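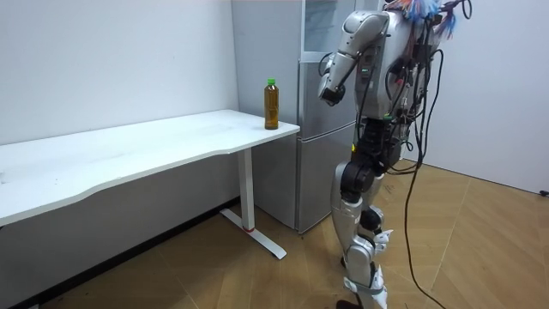 I owe you all a post about the bottle job, because three of you have emailed asking whether we ever got it working, and the answer is "mostly, and then it scared me." The task sounds like nothing. Robot takes a bottle from the desk, robot puts it in the top of the fridge, robot takes it out again. The desk half was the easy half (bottle by the front corner, green cap, easy to pick out against all that white). We'd done 95 cycles on Flolow, which is our arm control software, without one drop, and I was getting a little smug.

Cycle 96 is where it got weird. The arm went up to the fridge compartment, stopped, and then just kept pushing. Not fast! It was a slow, steady lean into the back of the shelf, with the log cheerfully reporting that everything was on target. I said "huh" out loud and hit the stop. Whole thing lasted 5 seconds, tops, and the only damage was a bent shelf clip, but I didn't love it. If a person had been standing in the way, I'd be writing a very different post.

My first guess was the hand. I blame the hand for everything. So I spent most of an afternoon checking grip force, and the grip was fine, boringly fine, run after run.

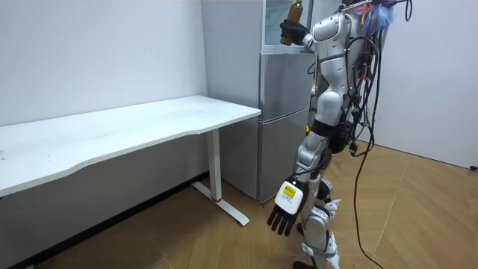
Bottle up, other arm parked low. The grip was never the problem.

My second guess was the cables. There's a big loop of them down the back and onto the floor, and if one snags, the shoulder has to work harder and the force readings go funny. I re-dressed the whole bundle and tried again. Same lean, two cycles out of twenty.

It was Evanthia Alexiou who found it, and she found it by reading the config file, which I had somehow not done. The force limit on the reach move was set to 217. It was supposed to be 200, fine, whatever, a little high. But the timeout next to it was blank! When we moved over from Stakside (our old planner) that field didn't come across, and Flolow reads a blank as "wait forever." So if the arm met the shelf a hair early, it never reached the limit and never gave up. It leaned there like somebody waiting for an elevator.

Anyway, the timeout is filled in now, the limit is back to 200, and a blank field stops the program from loading at all. I've been watching the reach into the compartment like a hawk ever since, with my thumb on the stop button the entire time.
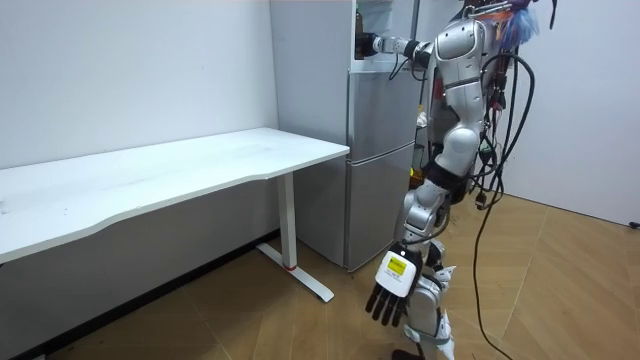

Stuff I'm changing before the next run

The stop button gets its own stand. I'd been keeping it on a chair, and I had to take a step to reach it, and a step is too far.

Nobody goes between the fridge and the arm while the motors are on, me included. I've leaned in there to straighten a bottle more times than I want to admit.

I'm also adding a check that compares where the hand thinks it is with how hard the shoulder is working. If those two disagree, it backs off and waits for me. Evanthia wants it to shut down completely, and we're still arguing about that one. Her point is that backing off is still moving, and yeah, okay, she may win.

If anybody else has come over from Stakside, go look at your timeouts tonight. And if you know where to buy a single fridge shelf clip without buying the entire shelf, please leave a comment.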